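The big table

I have been putting off the big table for weeks. It's the one by the long bookshelf, and everything in this apartment ends up on it sooner or later — mail, mugs, library books, whatever I was holding when the phone rang. On Tuesday I finally ran out of room for my laptop, so that was that.

My first rule is textiles before anything else. If there's a blanket or a big knit lying across the table you can't see what you've got, and you end up sliding things around on top of it like a fool (ask me how I know). So the white cable-knit goes first. I love that thing, I bought it at Branach in April and it's so thick it never folds down to a sensible size. I've tried in half, in thirds, rolled up like a sleeping bag. It just springs back!
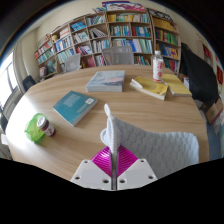 White knit first, then the books, then the green cup.

Books come next. The teal paperback I'm still reading, so it gets to live by the couch, but the fat pale blue one has been "waiting for a spot" forever. My shelf is full, like really full, and I have a deal with myself that one goes out for every one that goes in. I ended up pulling three old travel guides for the donation bag, and I only miss one of them so far.

Then the little stuff. The green plastic cup went to the kitchen and so did the jar with the red label. I gave the whole tabletop a wipe with the Stivurard cloth my sister swears by, and okay, she's right, no streaks even on the side that gets all the window light.

Start to finish it took me 12 minutes. Weeks of dreading it, for 12 minutes! Next up is the drawer under the coffee maker, and I'm a little scared of that one.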